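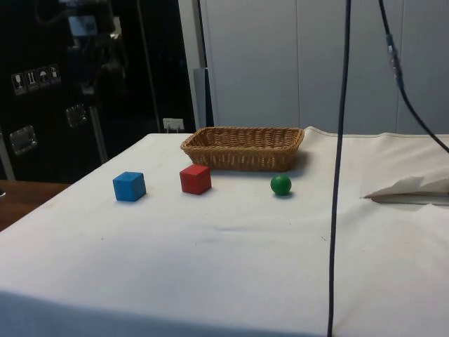

My grandmother's brother, Wim Dekker, came to stay with us the winter I turned nine, and he stayed until I was nearly grown, which was longer than anyone had planned on but shorter, in the end, than any of us would have liked. He arrived on the bus from Drallis with one suitcase, a coat that smelled of pipe smoke and oranges, and the idea that he would be no trouble at all. My mother had got the front room ready for him. She had put the white cloth on the table by the window, a bit wrinkled because she'd run out of time to iron it, and the wicker basket on top with nothing in it yet, and left my little brother's blocks out in front, the blue one and the red one, along with his green ball. I suppose she wanted the room to look as though somebody lived in it. Uncle Wim set down his suitcase, looked the whole lot over and said, very gravely, that he had stayed in hotels with less.

He was not our uncle, strictly speaking, but great-uncle is a mouthful when you want the jam passed, and he answered to most things. He had been a ferry man. For the better part of his working life he ran the little car ferry across the narrows at Zallen, back and forth, back and forth, from the time the ice went out until the time it came in again. My father once worked out on the back of an envelope that he must have gone far enough to circle the world, and Uncle Wim looked at the envelope for a long while and said yes, but he'd never got past the other side.

I thought that was the saddest thing I had ever heard. I lay awake over it. I was a child who lay awake over things – the neighbour's three-legged cat, the last pickle in the jar – and the thought of that old man going all that way and only ever arriving at the far dock at Zallen, with its chip wagon and its one bench, kept me up half the night. In the morning I asked him if he minded.

"Minded what?" he said. He was buttering toast, and he buttered toast the way other people paint window frames, right into the corners.

"Never getting anywhere."

He thought about it. He was the only grown-up I knew who would stop and think about a question before he answered it, even with the toast going cold. Then he said he'd tell me about the woman with the piano, if I would fetch the marmalade. So I fetched the marmalade.

It was in June, he said, in a year when the water was so high they'd had to build up the ramp with planks. A truck came down the hill on the Ogola road with a piano roped on the back under a quilt, and a woman sitting up beside it with her arm around it, as you would with a nervous dog. She wouldn't ride in the cab. She was taking it to her sister's place on the other side, and she had already come two days with it. Now the ferry had a limit, which was painted on a board, and Uncle Wim went by that board as some men go by scripture. He had a delivery van on already and a farmer with a load of seed. He told her she would have to wait for the next crossing.

"Was she cross?" I asked.

"She was not. She asked me if it would be all right to play while she waited."

So they took the quilt off, the driver and the farmer and Uncle Wim between them, and she stood up on the truck bed in her good shoes, there being no stool, and played. He couldn't say what it was she played. He wasn't a musical man and he never would pretend to be. But the fellow in the delivery van shut off his engine, and then the farmer sat down on the planks with his boots over the water, and after a while Uncle Wim noticed that it was ten minutes past the time for leaving and he was still on the wrong side of the gate with the rope in his hand.

"And then what happened?"

"Then I took the van and the seed across," he said, "and came back and got her."

I waited for the rest of it. I was sure there was a rest of it. In the stories I liked best, the man with the rope would have married the woman with the piano, or else the piano would have gone into the river and be playing down there still. But Uncle Wim only wiped the knife on the edge of his plate and remarked that the marmalade was better than the last jar.

He told me that story, I would guess, every winter he was with us, and it was never quite the same. One year the farmer had seed and another year it was chickens. The good shoes were brown, and then they were a sort of wine colour. When I was twelve and had become terribly strict about the truth, I pointed this out to him, and he took it very well. He said that when you'd gone over the same water enough times you started to notice different bits of it.

We had our habits, he and I. After school I would come in by the front door instead of the side, so as to pass his room, and he'd be in the chair by the window with the radio turned down low, and he'd say, "Any news from the mainland?" And I would tell him who had been sent into the hall, and what there was for supper if I had smelled it on the way in. In return he gave me the report from the street. He knew every car. He knew that the people at the corner had taken to walking their dog separately and he worried about it. The basket had filled up by then with his mending and his peppermints and a great many rubber bands off the newspaper, and if you needed anything small, in our house, you went and asked Uncle Wim.

The summer I was fifteen, my father drove us all up to Zallen for his birthday. They had put a bridge in by that time. It was a plain sort of bridge, very high up, and you were over it before you had finished saying there it was. Uncle Wim sat in the front seat with his hat on his knees. My brother, who was ten and had no more tact than a goose, said, "Is that all?" and my mother reached over and took hold of his ear.

But Uncle Wim asked if we could go round again, so my father turned at the gas station and we went back over, and then, as nobody seemed to want to be the one to say stop, we turned and went over a third time. Then we parked on the far side and found what was left of the dock. The chip wagon had gone. The bench was still there, or a bench was, and we ate our sandwiches on it in shifts, as it wouldn't hold five. There was a good stiff wind and the water was that grey-green colour, all in a hurry, with the sun coming and going on it.

A woman came along the shore path with a little boy in rubber boots. She said good afternoon, as people do up there, and my father, who could never leave a good afternoon alone, told her that this was the man who used to run the ferry. She looked at Uncle Wim with real interest. She said her aunt used to talk about the ferry. Her aunt had come over on it when she was young, and had such a kind man taking the tickets, who'd held the boat for her.

I nearly choked on my egg. I said, "Did she have a piano?"

"No," the woman said, puzzled. "She had a goat."

Well, Uncle Wim laughed until he had to hold on to the bench. I had never seen him laugh like that and I don't believe my mother had either. He remembered the goat perfectly well, he said. It had eaten the tickets. He and the woman talked for a good half hour, all about the goat and the aunt and the aunt's husband, who had kept bees over toward Edance and been stung, for his pains, on every one of his birthdays. The little boy threw stones in the water. My brother threw bigger ones. By the time we got back in the car it was coming on for evening and the sandwiches had all been eaten, including the ones we were meant to be saving.

On the drive home he was quiet for a long time. I was in the back behind him, with my knees up against his seat, and I thought he had gone to sleep, and I was looking at the top of his collar where my mother had turned it, very neatly, so that it would do another year.

"You asked me once if I minded," he said.

I had forgotten that I ever asked. It took me a minute to think what he meant, and then I was embarrassed, being fifteen, and said something about having been a little kid.

"I should have told you about the goat as well," said Uncle Wim. "There were such a lot of them, you see. I'd have needed to start sooner."

My father put the headlights on. My brother wanted to know what else the goat had eaten, and Uncle Wim turned around as far as the seat belt would let him, and put his hat back on to tell it properly, and started with the weather.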